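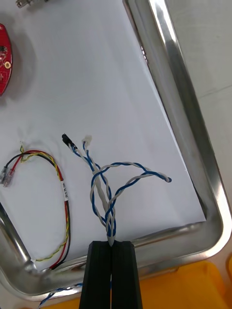
How many demos does it take before the policy is any good? More than we budgeted for – we planned on 17 and we're at 413.

Say hi, thank Leilani for the slides. Table layout next: yellow trays for parts, steel tray with paper in the middle.
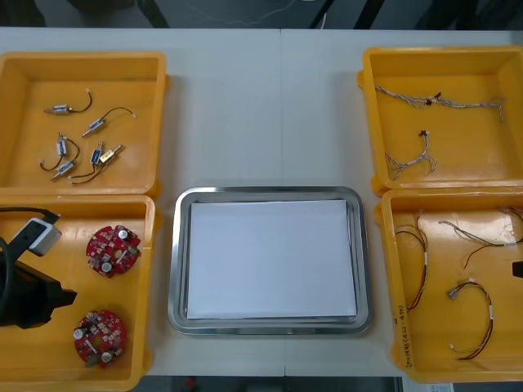
WHAT COUNTS AS A DEMO
One part, one pick, one place. I toss anything where I fumbled twice, and Leilani thinks I'm too picky (pause, let her heckle).
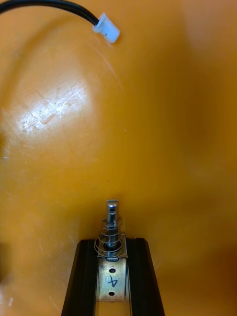

Hardware
Solenoids are my favorite – metal frame, nice flat sides to grab. Wires are the pain! Play the Vuklow clip, then 5 minutes for questions.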